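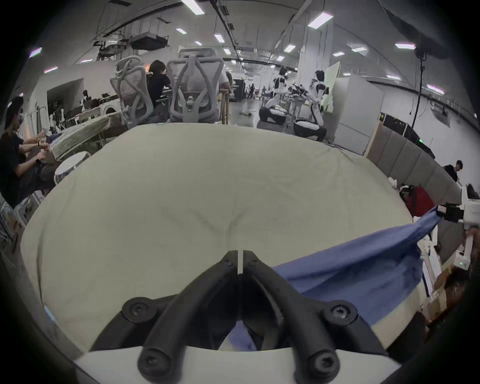 Item 1, folding of table linen. Costache opened with the claim, carried over from the last meeting, that a tablecloth can be folded by anyone in under a minute if the crease is followed. The minute-taker asks that this be recorded as a claim. Sima said the crease was only any use if it had been put in the right place to begin with, and that half the cloths sent back by Hernach were pressed off center. Costache pointed out that the big cream one on the table had a fold line straight down it and asked what more anyone wanted. Sima wanted to know if the line was in the middle. It was agreed that a line can be clear and still be wrong. Iordache then asked if the blue cloth was meant to be lying on top of the cream one, crumpled as it was, given that we voted in January to handle one color at a time. No answer was given that the minute-taker was able to write down.

Present: Maricica Stoica (chair), Ecaterina Iordache, Gheorghița Costache, Darius Sima, Stela Ciobanu (minutes).

Minutes of the last meeting were accepted with one change. Under "Stain sorting," the words "everyone was satisfied" were struck out at Sima's request.

Item 2, the count. Stoica reported that the linen list now stands at 3183 pieces across all sizes, napkins included. Iordache asked who had counted the napkins. Stoica said they had been entered by the bundle. Iordache said that in her experience a bundle was whatever somebody could get a string around, and that she would like to see a few opened before the number went to Brultow. Stoica felt this would hold up the order. Iordache said the order was being placed on the strength of the number, so it might be worth having the number. Ten bundles are to be opened and checked. Costache will do it with Iordache looking on, or the other way around, whichever they can both stand.

Item 3, the Jovus method. Costache has read the Jovus booklet and gave a short account of it. The cloth is laid flat, smoothed outward from the center with the flat of the hand, brought in half along the long side, then in half again, and from there folded in thirds toward the hem. The booklet says this gives a stack that "stays where you put it."

Sima asked if the booklet said anything about cloths bigger than the table. It does not. Sima asked if it said anything about cloths with a rounded edge. Costache said there was a drawing. The drawing was passed around. Ciobanu thought it showed a pillowcase.

There was some discussion of smoothing. Stoica is in favor of it. Sima holds that smoothing a cloth before folding is done mainly for the comfort of the person folding, and that soft wrinkles press out on the shelf under the weight of the others. Iordache said she had never once taken a cloth off a shelf with fewer wrinkles than it went up with. Stoica asked for this to be tried out properly instead of argued over. Two cream cloths are to be folded the same way, one smoothed and one left as it comes, and both put at the bottom of the same pile until the next meeting. Sima said he would mark them in pencil on the care label. Stoica said they should be marked by someone with no opinion. Ciobanu will mark them.

Item 4, stacks. The rule about stack height came back again. It says no stack should be taller than a person can carry while seeing over it. Costache said the rule was plain enough. Sima said it depended on the person, and that he and Costache would come out with very different stacks. A fixed number was proposed and dropped, as napkins and banquet cloths cannot share one. The rule stays as written. Sima's objection is noted for the third time.

Stoica said the green stacks were the neatest we had and should serve as the model for the rest. Iordache agreed they looked good from the front. She asked that someone look at the back edges before we call anything a model, and mentioned the yellow ones last year, which also looked good from the front.

Item 5, shelf labels. Surdu has quoted $584 for printed shelf labels with the holders. Sima asked what was the matter with tape. Stoica said tape comes off. Sima said that labels in holders come out, and that you can at least see where tape used to be. Costache wanted to know if the price covered the long shelves by the back wall, as the quote says only "standard run." Nobody present could say what a standard run was. Deferred. Stoica will write to Surdu and ask for the length in feet.

Item 6, cloths for mending. There are 42 set aside, most with pulled hems. Ciobanu suggested that those with holes near the middle be cut down for side tables. Iordache was doubtful, having seen what happened to the last lot, which came out in five sizes — none of them the size of a side table. If it is done again, somebody should measure a side table first. Agreed without a vote.

Item 7, any other business. Costache asked if the folding sheet on the wall could be taken down, as it shows the old way. Stoica would like it left up until the new way is settled. Iordache asked when that might be. Stoica said after the trial in Item 3. Sima said that two cloths were hardly a trial, and that whatever they showed he expected to hear it quoted as fact by spring. His remark is recorded at his own request.

To do:
Costache and Iordache, ten napkin bundles.
Ciobanu, mark the two cream cloths on the care label.
Stoica, letter to Surdu.
Sima, bring a tape measure, and take it home again afterward.

Closed at 4:40. The next meeting will start at 3, and Items 3 and 5 will be taken first.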